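2018-08-10

Second round of notes on the kraft paper, mostly for my own records.

I switched from the Lindholm roll to the Plenell in February. The Lindholm was 60 gsm and tore at every crease. The Plenell is 94 gsm, lies flatter, and takes tape without lifting fibers as long as the tape comes off at a low angle. Pull straight up and it delaminates.

Paper moves with humidity. I cut a strip to 510 mm, left it in the Bevedthorpe basement overnight, and measured again in the morning. It had grown across the roll and hardly at all along it. For floor layout this means the long reference line should run with the roll, and the cross lines should be checked again before anything is cut against them.

Procedure, current version:

1. Unroll face down and leave it for a day.
2. Tape the two short ends, then the long sides.
3. Snap one center line. Measure everything from that line, never from the previous mark.
4. Check both diagonals before pressing the tape down.

Step 3 came from Gilberto Arboleda, after my first grid drifted by a full tape width from one end to the other. Chained measurements add up their errors.

On tape: blue is easier to find than tan on brown paper, especially in low sun. Pick one edge of the tape as the line and stay with it. 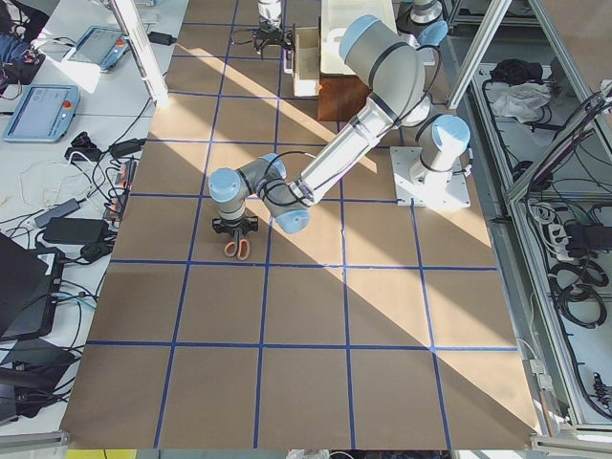
*Blue tape on kraft, sun coming across. Orange-handled scissors in one of the squares.*

Remaining on the roll: 199 inches. The Aliseo sample has not been tested yet. It is waxed on one side and I expect the tape to hold poorly there.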